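29/12/2022

# Gikia hand-held gripper kit: a review after one season of use

I bought the Gikia kit in April to record picking tasks for a small arm I run in the workshop. The idea is simple enough. You hold the gripper in your hand, squeeze the trigger, pick up whatever you want the arm to learn to pick up, and the camera and sensors on the tool store what you did. Later the recordings are used to train the arm. I had been doing this by steering the arm with a joystick, and it was slow and tiring work.

The price was 2,647 euros with delivery. I paid for it myself and have had no contact with Gikia beyond two support emails, which I will come to.

## What you get

The box holds the handle, the trigger assembly, a pair of fingers, a camera mount, a cable, a bag of screws and a printed guide of 42 pages. The camera is extra. Gikia sells one, but the mount takes most small action cameras and I used one I already owned. You also need a computer with a fair amount of disk space.

Assembly took me an evening. The guide is clear up to the point where the trigger linkage goes in, and then the drawings become too small to follow. I fitted the return spring the wrong way round and had to take the handle apart again. If you have built flat-pack furniture without swearing you will be fine. Leave the handle screws slightly loose until the linkage moves freely, then tighten them in pairs.

## In the hand

It is heavier at the front than I would like. For short sessions this doesn't matter. After an hour my wrist knew about it, and I now stop at forty minutes and do something else. A colleague, Brisa Maldonado, has smaller hands than mine and found the trigger reach too long. There is an adjusting screw for this, but the range is small and she ended up working it with two fingers, which made her movements less smooth.

The trigger itself is good. It has a light, even pull and the fingers follow it closely, with very little slack. Closing gently on something soft is easy. I picked up a paper cup, a roll of tape, a glue stick and a sponge without crushing or dropping any of them. Left-handed use is possible, though the cable then runs across your forearm.
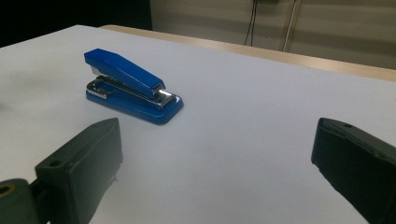 Desk items are what I record most, and they are a fair test of any gripper because the shapes are so awkward. The fingers on this kit are blocky with squared-off tips, and that decides a lot about how you approach things. A compact stapler like the blue one, lying at a diagonal on a plain white top, is best taken across the body, so you turn your wrist to suit it before you go in. Its upper arm slopes down towards the front, and if you grip too near the nose the tips tend to slide. Further back the hold is much better. I learned to make the turn early and come down slowly, and the recordings improved once I did.

Shiny surfaces are worth thinking about too. Under a bright lamp, chrome throws back strong highlights, and on my first day these confused the tracking more than once. Moving the lamp further away and putting a sheet of tracing paper over it cured most of this. A plain table also gives the tracking software very little to hold on to if the camera sees nothing else, so I keep the room behind the table in view wherever I can.

Thin, flat things are the weak point. Coins, cards and single sheets of paper are close to hopeless with the supplied fingers. Gikia lists a narrower pair as an accessory, but they were out of stock each time I looked. I tried the soft finger covers made by Celtik, which are cut for a different gripper and need trimming. They help with cards. They also come off if you catch them on the edge of the table — a drop of rubber glue stops that.

## Software

The recording program is plain and does its job. You press a button, wait for the tone, do the task, and press again. Each recording is saved in its own folder with the date and a number. You can add a label, but only at the time of recording. Renaming a label afterwards means editing a text file by hand, and if you make a mistake in it the whole folder is skipped without a warning. I lost most of a morning finding this out.

Calibration has to be done each time the camera is taken off the mount. It is a matter of moving the tool slowly in front of a printed board and takes up to 2 minutes. It failed now and then when I hurried. There is a message when it fails, in small grey text at the bottom of the window, and I would like it to be bigger.

Support answered both my emails within a working week. The first answer solved the problem. The second told me to reinstall, and I did, and nothing changed. An update in the autumn fixed it.

## Compared with the Majimbun

I had a Majimbun set on loan for a fortnight before buying. It is lighter and better balanced, and the software lets you sort and rename recordings properly. The trigger is poor, with a dead patch in the middle of its travel, so that gentle grips come out jerky. It also costs a good deal more. For heavier objects I would still choose the Gikia, as the Majimbun fingers bent a little when I lifted a full bottle.

## Wear and spares

After eight months the handle is sound and the trigger feels as it did. I have replaced the cable once. The original went at the plug, and Grornero sold me a better one with a right-angled end that keeps out of the way. Spare screws and springs can be ordered singly from Gikia, and mine came in a padded envelope with the part numbers written on.

## Verdict

I would buy it again for boxes, tools, cups and general desk items. I wouldn't buy it for paper or cards until the narrow fingers are back in stock. Anyone with small hands should try one first if they can. Mine gets used most weeks, and the joystick has gone back in its drawer.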